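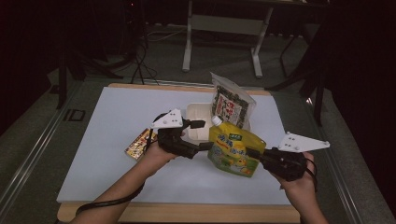
Recording hand-held gripper demonstrations without fooling yourself

August 24, 2021

The sales pitch for hand-held grippers goes like this: pick up a pair, do the task as you would with your own hands, and the robot learns from it. I have been hearing some version of that for years. Part of it is true. You will record far more in an afternoon than you would by driving an arm with joysticks. Whether what you record is any use is another question, and these are the steps I follow to find out early.

I use snack packaging for practice. A spout pouch, a crinkly bag, a small flat packet and a shallow tray will show up most of your bad habits in a morning, and wooden blocks will show you none of them.

Step 1. Write the task down first

One sentence, with a start and an end. "Pick up the pouch with both grippers and put it in the tray" will do. "Tidy the snacks" won't, as two people will do it four different ways and the policy will learn a muddle of all of them.

Decide what counts as done, too. If the pouch has to be standing, say so. If it can lie on its side, say that.

Step 2. Lay out the board

Plain and pale is best. Put the objects well inside the edges, and leave room on both sides for your wrists and whatever is fixed to the top of the grippers. Ours carry white fins, and they stick out further than you think once your eyes are on the fingertips.

Move things a little between takes. Kestora, whose guide I started with, tells you to mark fixed positions with tape. I did that in June and got a policy that went beautifully to a bit of tape.

Step 3. Sort out the cables

Run the cable back along your forearm and leave slack at the wrist. Then reach to the far side of the board and see if anything pulls. A loop lying on the board is easily dragged into an object, and you may not feel it happen.

Step 4. Hold the grippers the way a robot could

Most people skip this one. Your wrist and elbow will do things the arm can't. Before you record, go through the motion slowly and ask whether the arm could get into each pose without hitting its own base. If you don't know, try it on the arm. The Trellent software has a reach check, and I would not rely on it alone; it passed 65 of our takes that the arm then refused to follow.

Keep your fingers off the objects as well. Steadying a bag with a knuckle is cheating, and you won't notice you have done it.

Step 5. Press gently and evenly

With a soft pouch, bring both grippers in at the same height and stop when they touch. Pause, then squeeze. If one side arrives early it shoves the pouch over to the other, and you correct without thinking. The recording holds the correction but none of what you felt in your hand that told you to make it.

Step 6. Record 3 takes, then stop

Play them back at normal speed. Can you see the fingertips when they close? Do the paths of the two grippers jump about? If so, fix it now. Oskari Heinonen, who taught me most of this on the Valtonen project, once threw out 90 takes over a tracking fault that was plain in the second one.

Step 7. Keep the bad takes apart

Don't delete them, and don't mix them in. Some people claim failures help training. They may do. I have yet to see it tested properly on a job like this, with the same objects and the same number of good takes on each side.

Step 8. Test on the arm before recording more

Train on a small set and run it. It will probably be poor, but look at how it is poor. Missing by the same amount each time points to calibration. Missing in all directions points to your demonstrations, or to too few of them. Brollach's advice is to collect more data in either case, and Brollach charges by the hour of data stored.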